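Larkska Home Sim, two months in
Posted 2/21/22 by Debora C.
Filed under: Software, Robots

OK, so I finally caved and paid for the full version of Larkska. I'd been on the free tier since before the holidays, and I kept running into the limit of 12 saved runs, which sounds like plenty until you're up at midnight trying to get a two-armed robot to open a bathroom door.

If you haven't come across it, Larkska is a simulator for household robots. You pick a robot, pick a house, and either drive the thing yourself or let your own code do it. My friend Fredy Llanos uses Bredetier for the same kind of work and swears by it, and I did try that first. Bredetier has better sound and a nicer menu. But its rooms all feel like the same beige box with different couches, and I got bored fast.

Setup was easy enough. The download took forever (my internet, not their fault), then it wanted a driver update, then it just ran. My desktop is six years old and it copes fine as long as I keep shadows on medium. On high, the fan sounds like a leaf blower.

What I like most is the houses. You get 17 with the paid version and they have real variety - different floors, different doors, odd little corners where a robot can get itself wedged. I've spent way too long in the one called Kerkness, mostly because of the doors. You can change how stiff the hinge is and how far the handle has to travel, and small changes there will wreck a routine you thought was finished. Mine worked great on the default setting and then fell apart the second I stiffened the hinge!

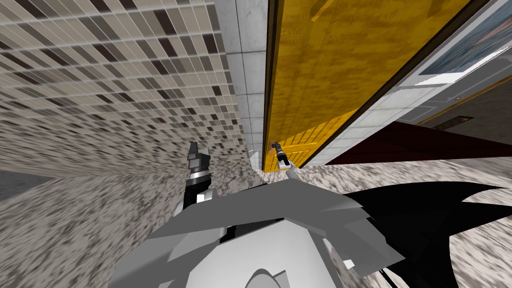
Getting the gripper onto the handle is one job and swinging the door while the base moves is a whole other one, and I still mess up the second part more than I'd like. The view from up top takes getting used to as well. When the body leans, everything leans with it, and I felt a little seasick the first couple of evenings. There's a setting to level it out, buried under Comfort, and I wish it was on by default.

Other gripes: the manual skips the whole section on two-arm control, undo only goes back one step, and support took six days to answer me. (Vittoria Piras did write back in the end and she was super helpful.)

Would I buy it again? Yep, but I'd wait for the March update, when they say the longer undo is coming.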